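# How People Study Ghost Light Stories

A ghost light is a small glow that people report seeing at night, usually low to the ground and far away. Stories about them are told in many countries. One well-known name is will-o'-the-wisp. A "wisp" is a bundle of straw or sticks used as a torch, so the name means "Will with the torch."

In many old tales the light belongs to a spirit that leads travelers off the path and into a marsh. In others it marks buried treasure. A person who collects and compares tales like these is called a folklorist.

Folklorists do not begin by asking whether the spirit is real. They begin by writing down the story. Each record has the place, the time of night, the weather, and the exact words of the teller. Greer Ogilvie keeps 313 of these records for the Skaltari marsh, sorted by the path where the light was reported.
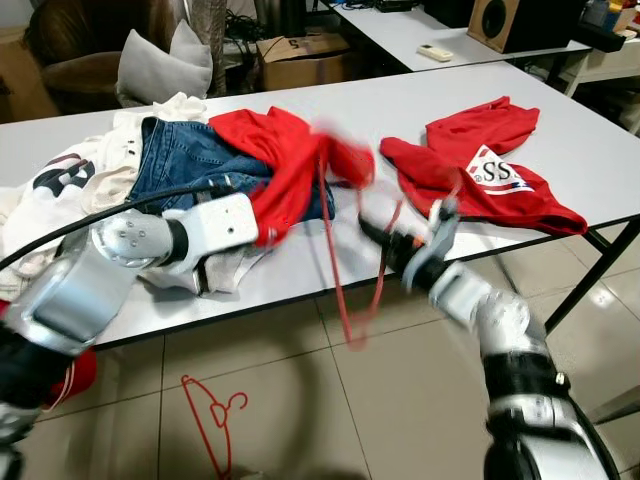
Once the records are sorted, patterns can be checked. In the Skaltari set, most reports come from August, and most tellers were facing the old road. The road is 3 miles from the marsh path. On a clear night a lamp can be seen from that distance, and warm and cold layers of air can bend its light so that it seems to float or split in two. This bending is called refraction.

Marsh gas is another possible cause. Dead plants rotting under water give off methane, a gas that can burn. Scientists still do not agree on how it would catch fire by itself in a marsh.

Some reports fit neither cause. These are marked "unexplained" — a word that means the cause is not known. It does not mean a ghost was there.

## Try it: make a story record

1. Ask an older person for a strange story about a place they know.
2. Write it down in their words. Do not fix it.
3. Add the place, the season, and the time of night.
4. Wait 15 days and ask for the same story again.
5. Compare the two versions and underline what changed.

## Words to know

**Folklore:** stories and customs passed from person to person.

**Refraction:** the bending of light as it passes through different materials or layers of air.

**Methane:** a gas with no color or smell that can burn.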